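Household Handling Class: Frequently Asked Questions

This page covers the autumn class run by the Greselard robotics club. It replaces the sheet handed out in September. Questions that are missing should go to Kirsten Juhl, who keeps the page.

What is the task?

Bedding and clothes. Each student pair records a person doing bed-related chores with two hand-held grippers, one per hand, and then trains a model on the recordings. 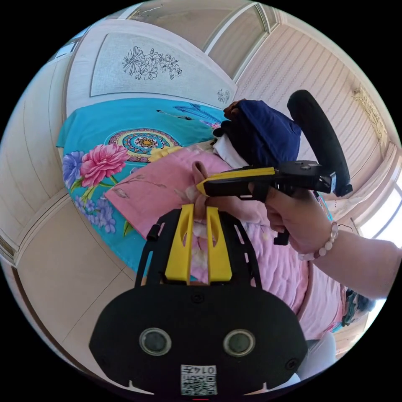
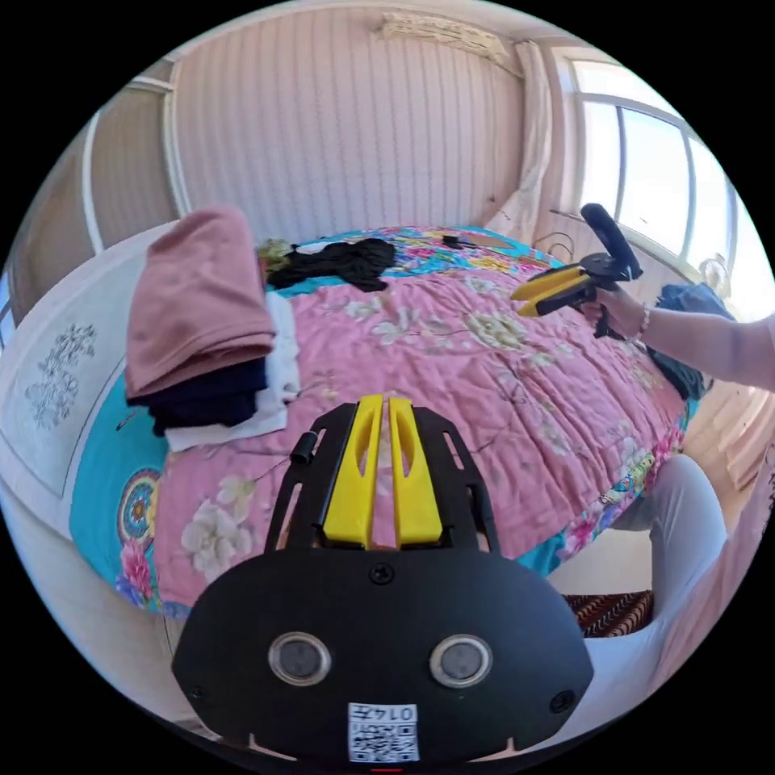
Do I need to have taken the arm class first?

Prior arm experience is optional. The first half of the term uses hand-held grippers only, and the arm is introduced after the recordings have been checked. Students who have taken the arm class may skip the safety lecture but must still sign the safety form.

How long is one recording?

One recording covers one attempt at one chore, start to finish. Most attempts at folding a quilt run under two minutes. If you stop to talk or answer the door, end the recording and start a new one. Do not pause and resume.

How many recordings does each pair need?

200 accepted recordings by the end of the term. Rejected ones do not count toward the total. The shared class set stands at 3,000 and is open to every pair for training, but your own 200 must be new.

What gets a recording rejected?

The usual causes are a gripper tracking loss longer than a second, a bare hand touching the fabric, a start position with the fingers already closed, and left and right grippers logged under each other's names. Arben Hoxha reviews uploads on Mondays and writes the cause next to each rejected entry. You may appeal once per entry.

Can I use my fingers to straighten a corner?

No. If the grippers cannot do it, the arm will not be able to do it either. Leave the corner crooked and finish the attempt. A crooked fold is accepted. A fold fixed by hand is not.

How do I pick up a quilt corner without losing it?

Open the fingers fully, press down lightly so that a ridge of fabric forms, and close on the ridge. Closing on a flat layer slides off most of the time. With thick quilts, take hold with one gripper first and bring the second in before lifting far.

Do I have to record at the club?

Home recording is encouraged. The club room has one bed and one set of sheets, and a model trained only on those does poorly elsewhere. You need the consent form signed by everyone who lives at the address. Take family photos and mail out of view before you start.

What should I do about lighting?

Daylight is fine. Avoid recording across sunset, when the exposure shifts during an attempt. If tracking drops when you face a window, turn so that the window is to one side. Plain white sheets with nothing else on the bed also track badly, and a patterned cover solves it.

How do I calibrate?

Run the Trorura script before the first recording of each session and again after any hard knock. It asks you to open and close each gripper 20 times and then writes a calibration file. Upload that file with the session. Sessions without one are held until it arrives.

Where do the files go?

To the Dustholm server, in the folder with your pair number. Upload from the club network if you can, as home connections have timed out on large sessions. Keep your local copy until the entry shows as received.

Can I change partners?

Up to week 2, without giving a reason. After that, speak to Wiremu Cosgrove. Accepted recordings stay with the person who made them.

How are the final runs scored?

Each model gets five attempts on the club bed with a quilt the class has not seen. Anahera Whitelaw scores corner alignment and completion. Time is recorded but is used only to break ties. A model that drops the quilt on the floor scores zero for that attempt and continues with the next one.

Can I enter the same model in the Tsolakis competition?

Yes, provided both partners agree in writing. The competition has its own rules on training data, and the shared class set may be used only if you list it on the entry form. The club does not pay the entry fee.

When are the grippers due back?

Tue 17 December, by the end of the evening session. Return both grippers of the set together with chargers and cables. Tegan Cosgrove checks them in and will note any cracked fingers. Spare fingers are free, so report the damage.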